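About us
By Mārtiņš Eglītis
July

Hello, and thanks for clicking on the page that hardly anyone clicks on! I'm Mārtiņš, I started Karero, and I still do most of the untangling. If you've sent us a biscuit tin full of knotted chains in the last while, chances are I'm the one who sat with it on my lap through a long film.

We sort, untangle, clean and restring everyday jewellery. I don't mean diamonds in velvet boxes (there are proper jewellers for those, and I'll happily point you to one). I mean the necklaces people wear to work and to weddings and then drop in a heap on the bedside table. Silver chains, glass beads, faux pearls, the pendant your sister gave you that has lost its clasp twice. It's the stuff that gets worn the most and looked after the least, and I'm very fond of it.

I got into it by accident. My aunt moved house and handed me a shoebox with 78 necklaces in it, all in one lump, and said I could keep whatever I managed to get free. It took me every Sunday that winter. I gave her nearly all of them back in the end — she cried a bit, I pretended not to — and then her neighbour turned up with a lump of her own, and so it went on.

The thing I'm always banging on about is hanging. Chains want to hang! Put them flat in a drawer and they find each other. Put them up on a wall and most of the trouble never starts, though you do need to give each one a bit of room. A fine twisted chain next to chunky oval links next to a string of little pearls looks lovely, but the fine one will creep into the links the minute you brush past, and then the whole lot gathers into one knot at the bottom.

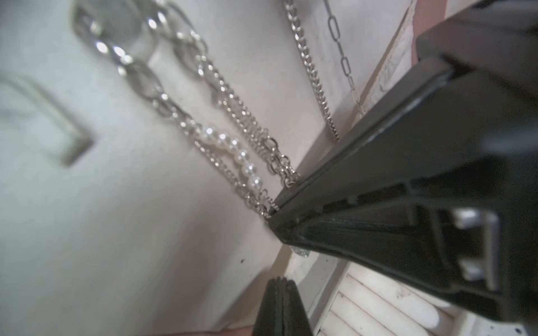
Where we work

Our workroom is small. I'd love to tell you it's a converted mill with big windows, but it's a plain room behind the Fliltent framing shop, and we share a kettle with them. There's pale grey wood-grain panelling on the walls and a worktop in a creamy, peachy marble pattern that I wasn't sure about when we moved in. I've come round to it completely. Silver shows up on it, dark thread shows up on it, and a dropped jump ring can usually be found before anyone has to get down on the floor with a torch.

The one rule is that the worktop gets cleared before a new parcel is opened. Everything off, wipe it down, tray out, and only then do we cut the tape. We learned that one the hard way, when a single earring from one customer went home with another (both very nice about it, thank goodness).

We use shallow trays with rounded corners, one job to a tray. Square corners are a menace — fine chain gets wedged in and you end up picking at it with a pin.

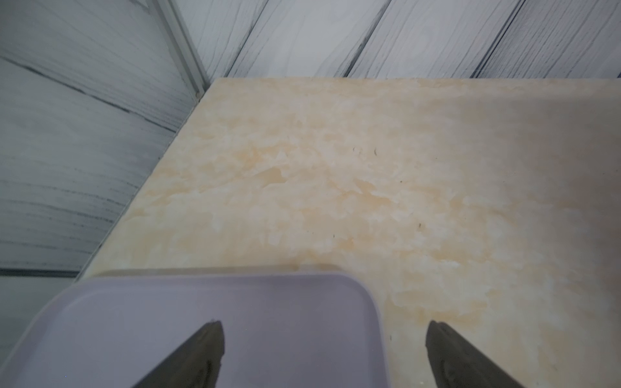 Lavender tray at the front of the worktop.

How it goes

You post us your tangle, or drop it round. We write down what we think is in there, and then we get on with it. Most jobs are back with you in 8 working days. A bad one takes longer, and I'll ring you if it's going to. I don't cut a chain without asking, ever. If it really won't come free I'll tell you so and you can decide what you'd like done.

Restringing is Rimkutė's department. She joined three years ago, she's far more patient than me, and she knots between every bead, even on the cheap ones. I once asked if she'd skip a few on a very long strand that had 300 beads on it and got such a look that I went and made the tea.

She's also the one who bullied us into keeping the back corner of the worktop clear, where the two walls meet by the metal trim. I used to pile things there, clasps and bead cards and my lunch, and small parts would roll to the back and stay there for weeks.
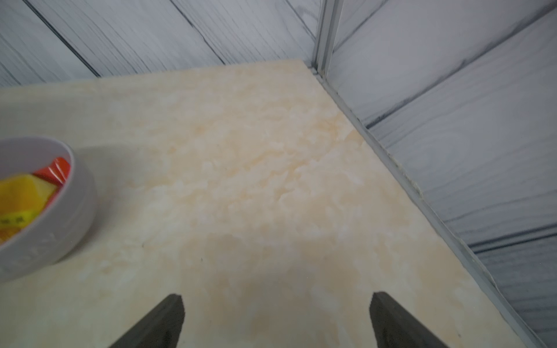
We're not a big outfit and I don't think we want to be. We did have a go at selling hanging rails under the name Privgate, and some of you still have one and write to say it's holding up, which makes my day. We stopped making them when the parcels started piling up, but if you'd like the measurements so you can knock one together yourself, just ask and I'll send them over.

If you're nearby, do come in. Knock loudly, we often have the radio on. And please don't be embarrassed about the state of your jewellery. You should see mine.

Recent posts
How to store a fine chain next to a heavy one
Faux pearls: wiping, drying, hanging
Posting a tangle without making it worse
Privgate rails: your questions
What Rimkutė keeps in her bead drawer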